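2025-07-09 — towel handling, two-gripper demonstrations

Working on the regrasp step again. The Clirnum policy does fine on the first corner and falls apart on the second grasp, so today was only about how we record the second grasp and how we label it.

**Setup**

- Both hand-held grippers, same finger pads as last week. Pad screws checked before the first run.
- Terry towels only. The thin kitchen cloths are parked until the terry numbers settle.
- Light wooden table, overhead lights on, no extra lamp.
- Recording and sync through the Bonomo logger. Left and right streams aligned on the jaw-width signal, as before.

**Protocol, revised**

1. Towel goes down in a random heap, then gets spread by hand until at least one corner is showing.
2. Gripper A takes the corner and lifts. Hold until the swing dies down.
3. Gripper B comes in low and pinches a fold near the middle of the cloth. No sliding along the edge yet.
4. Hold both for 3 seconds, then A releases and goes for the next corner.

The hold in step 4 used to be whatever the operator felt like. That made the contact labels useless, since the segmenter looks for a flat stretch in jaw width and often found none. With a fixed hold it finds one on every run I spot-checked, apart from a few where B closed twice. Double closes are now marked as bad at recording time with the foot switch. Don't try to rescue them afterwards.

**What we got**

Kept 10 batches, with nearly 1,000 usable episodes counting what carried over from February. The February set has the old free hold, so it is tagged separately and should not be mixed in for the timing runs. It is still good for grasp pose.

Trained the small model on the new set alone and on new plus old. Test was 15 starts for each, same towels, same spread procedure:

| Training set | Second grasp held |
|---|---|
| New only | 10 of 15 |
| New + February | 3 of 15 |

Bigger gap than I expected. Before reading too much into it: the starts were not matched between the two columns, and one person placed every towel. Needs repeating with matched starts from the Grimwood sheet.

The failures on "new only" look alike. B arrives at a reasonable place, closes early, and catches pile instead of a full fold. The loops hold for a moment and then slip. Jaw width at close is the giveaway — it reads almost shut on the bad ones and stays clearly open on the good ones. A threshold on that signal would probably catch most of them and trigger a retry, but I want to see whether the policy can learn it from the width input before we bolt on a rule.

The mixed model fails differently. It hovers. My guess is that it averages over the different wait times in the old data and never commits to the close. Chornovol's notes on variable dwell describe something similar for bag opening, though their fix (resampling by phase) assumes good phase labels, and the February set hasn't got those.

**Loose ends**

- Width calibration on B drifts over a long session. Zero it between batches, not just in the morning.
- White towel on a pale table is hard on the tracker when the cloth fills the view. Lost pose twice, recovered both times. Try the marker strip at the table edge.
- Logger drops the last packet if you stop it during a hold. Wait for the release.
- Relabel script still writes to the old folder. Fix before anyone runs it on the new set.

**Next**

Matched starts, both models again. After that, retry on width as a separate condition. Edge sliding waits until the plain pinch is reliable.

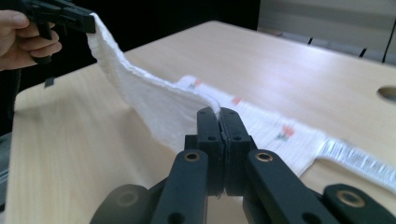 Why keep the February episodes if mixing them in made the second grasp worse?

The grasp poses in them are still useful, and only the timing is suspect. They stay tagged and out of the timing runs until they can be relabeled by phase or cut down to the approach segment.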